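Home > Games & Hobbies > Board Games > Ask the Community

Selling a chess set with missing pieces - worth the trouble?

Posted in September by marblehall49

I have a plastic chess set that came from a relative's house in Kisgate. The board is fine and folds in half, with a label inside the fold that says Udix and the number 2074. I can't find anything about that number. The problem is that the pieces are not all there. The black side is complete. The white side is short, and I have checked the closet, the couch and the box of Christmas things it was stored with.

I would like to either sell it or get it back to a full set so my kids can play. Is it better to buy replacement pieces, or list it as incomplete and let somebody else deal with it? I don't need to make much money. I also don't want to spend more on parts than a new set would cost.

hattar_road

It depends on the size of the king. Get a ruler and measure the king from the bottom of the base to the top of the cross, then measure the width of the base. Those two numbers are what sellers go by, and without them you are guessing. White plastic varies a lot too. Some is bright white, some is cream, and old pieces turn yellow if they sat in the sun.

What I would do:

1. Sort what you have. Eight pawns, two rooks, two knights, two bishops, one queen, one king per side. Write down what is missing and keep the list with the set. Any flat container with a rim works for this, and pieces don't roll off the table.

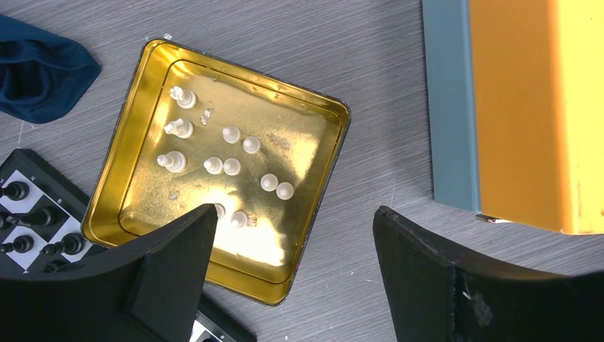
2. Measure the king and one pawn. If the king is a common tournament size, replacements are easy to find. If it is an odd size, expect to wait.

3. Search for "chess lot" or "chess pieces mixed" instead of your brand. People sell bags of leftovers for very little. I got a bag from the Hattar flea market that had 2 full white sides in it and a lot of checkers I didn't want.

4. Check the bottoms. Felt, bare plastic and weighted bases all feel different in the hand, and a kid will notice the one piece that keeps tipping over.

If you end up selling, put the list of missing pieces in the first line of the ad. Buyers who need your black side will find it that way. Don't write "mostly complete" - people ask what that means and you end up typing the list anyway.

Shipping is usually what kills the deal. A folding board is awkward to box. I have sold pieces alone and given the board away locally.

usmont_attic

just use a coin for the missing pawns, we did that for years

pawnshop589

I disagree a little with the first answer about buying mixed lots. They are cheap but you can go through three of them and not get a matching bishop. If the set is plain plastic with no value, buy a basic new set and keep the old pieces as spares. Club players in Usmont leave old sets at the library and you can often take one for free, so call yours and check.

The exception is if the pieces are wood or heavy. Then don't sell anything until someone who knows sets has looked at it. Plastic with a folding board, I wouldn't bother.

On the number inside the fold, it is probably a stock number. My board has one too and it didn't help me find anything.

Related topics
How to clean yellowed plastic game pieces
Felt circles for chess bases - what size?
Is a folding board OK for club play?
Backgammon set with no dice cups
Where to donate board games in Kisgate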